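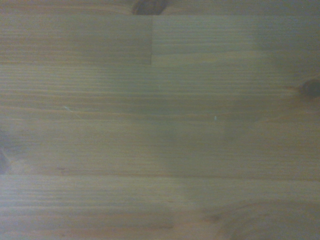 Wrist camera input over bare tabletop. No task object in view.

Curkus View Gate
Software module for multi-camera manipulation policies
Manufacturer: Stosis
Status: shipping, release 2

Overview

Curkus View Gate sits between the cameras and the policy. At each control step it scores every camera stream for how much it can contribute to the next action, then scales the image features from that stream before the policy reads them. It was developed for arms that carry one camera at the wrist and are watched by one or more fixed cameras at the bench.

A wrist camera is the best source of information during a grasp and often the worst one during a long approach. Over a bare table it returns texture: grain, seams, knots, small scratches, soft shadow. A policy trained on few demonstrations will attach meaning to these features. In our bench work the usual symptom was a short hesitation over a dark knot, followed by a descent to a place where there was nothing to pick up. View Gate lowers the wrist stream when its content doesn't help to predict the action and restores it as an object edge enters the view.

The module does not replace the policy and does not plan motion. It has no knowledge of the robot model.

How the score is computed

The gate is a small network with one output per camera. It is trained after the policy, on the same demonstrations, with the policy weights frozen. During training each stream is masked in turn and the change in action error is recorded. A stream whose removal makes little difference at a given step is assigned a low target score for that step. No hand labels are needed.

Scores are smoothed over time. The smoothing constant is the one parameter that users are likely to change. A short constant lets the wrist stream come back quickly before contact but makes the arm less steady in the approach. A long constant has the opposite effect. The shipped default was set for cartons and flat parts on a table and is on the long side.

A score never reaches zero. An earlier build allowed it, and a stream that had been fully closed was sometimes slow to reopen.
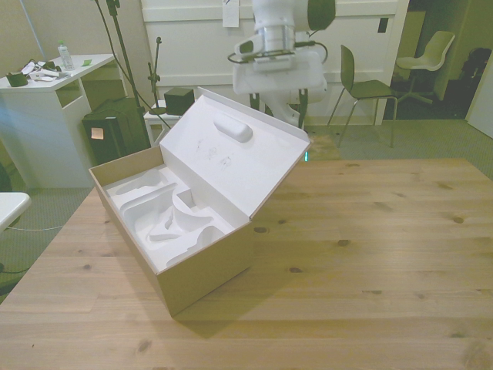
Fixed view of the bench. Carton open, insert empty.

Reference task

The reference task for the module is work with an open carton and its molded insert. Cartons of this kind are awkward for vision. The inside of the lid and the insert are both white, the recesses are visible mostly through their own shading, and the hinged lid hides a different part of the bench from each camera. Flat white panels present similar problems, with the further difficulty that a panel held upright blocks whatever lies behind it.

The task set is divided into three groups:

Approach. The arm moves to a start pose near the carton from a random pose above the table.

Lid. The gripper is brought to the lid, which may be open at any angle the hinge allows.

Panel. A flat panel is gripped by one edge and held at a set tilt.

Demonstrations were collected by teleoperation. The full set contains 452 episodes, recorded on one bench with one arm. Camera mounts were moved between sessions on purpose and were not recalibrated. Room furniture was left where it was. Nothing was draped or covered, and the table has no markers.

Result

The comparison used one policy in two configurations, with and without the gate. Both used the same weights. Each configuration was run on 70 trials, with start poses drawn once and reused.

Failed trials, gate off: 19
Failed trials, gate on: 2

Both failures with the gate on were in the panel group. In each of them the gripper closed beside the edge and the trial was stopped by the operator. The failures with the gate off were mostly in the approach group, and most of those ended with the arm low over an unoccupied part of the table.

A trial was counted as failed if the operator stopped it, if the arm reached its force limit, or if the target pose was not held until the end of the trial. Partial credit was not given. The operator could see which configuration was running, so the early stops should be read with that in mind. A blind repeat was run at Clestau in May on a different bench. Its report is supplied with the evaluation license and is not summarized on this page.
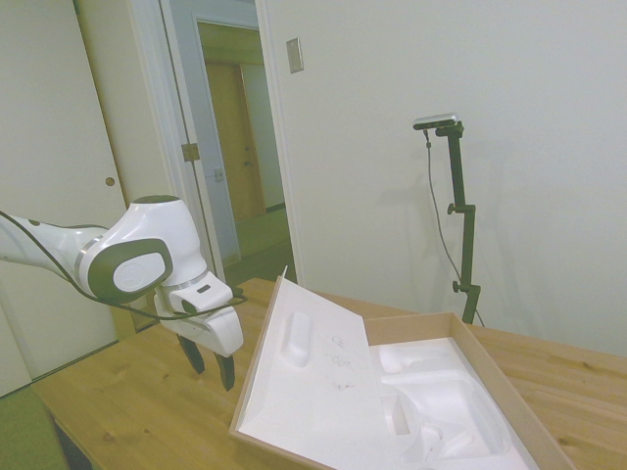 Fingers open above the table, near the left side of the carton.

Behavior near the object

The interval just before contact is where the gate has the most work to do. The fixed cameras see the arm and the carton together but cannot resolve the gap under the fingertips well. The wrist camera can resolve it but has lost the wider layout. In the logs, the wrist score rises during the descent and the fixed scores fall more slowly, so for a short time all streams are open. We left this overlap in. Forcing the scores to sum to a constant gave cleaner plots and worse grasps.

Open lids deserve a note. A white lid face close to the wrist camera can look much like a wall or a sheet of paper, and the gate may score it low. If your task involves working against the inside of a lid, include demonstrations that stay there for a while.

Requirements

Cameras: one at the wrist, one or more fixed. Color streams only. Depth is accepted at the input and ignored.

Policy: any network with a separate image encoder for each camera. Policies that stack all views into one encoder are not supported.

Data: demonstrations with synchronized streams. Dropped images must be marked, not filled with the previous image. Filled images teach the gate that a stuck camera is a reliable one.

Compute: the gate runs on the same machine as the policy. It adds one forward pass through a small network per step.

Calibration: none required for the gate. The policy may have its own needs.

Supplied with the module

Gate training tool, run-time library, score viewer, and the reference configuration for the carton task. The demonstrations are licensed separately. The Tindall bench mount, listed on its own page, is the fixed mount we recommend to new users, but the module does not depend on it.

Known limits

The gate cannot tell a useless view from a useful one it has never met. New tabletops usually cause no trouble. New gripper fingers do, and the gate should be retrained after a change.

Large flat objects held in the gripper remain the weakest case. The wrist view is filled by the part, the fixed view is partly blocked by it, and every score goes down together. In this condition the module raises a low-information flag. What the robot does with the flag is left to the integrator. The reference configuration slows the arm and continues.

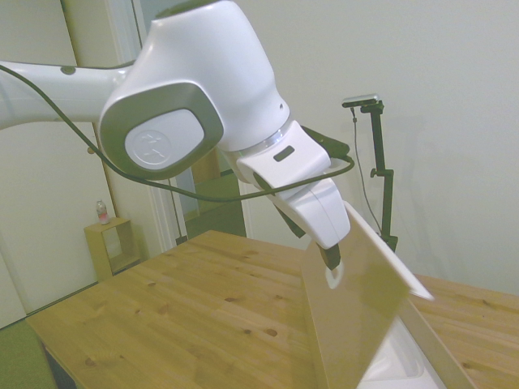 Lewis Rutherford writes that slowing the arm was the wrong default in his trials with the evaluation license. With the flag raised, the policy kept correcting a tilt it could no longer see well, and the slower motion only gave it more steps in which to do so. He now holds the last wrist pose until at least one score recovers, and asks whether the same behavior could be offered as a setting.

Reply from Segundo Condori, 25th December: The hold can be set in release 2 by changing the flag action from "slow" to "hold" in the run-time configuration. It is off by default as it can stall if no stream recovers, and there is no timeout at present. If you use it, add one on your side. We would also like to see the score logs from the panel runs, including the ones that finished normally.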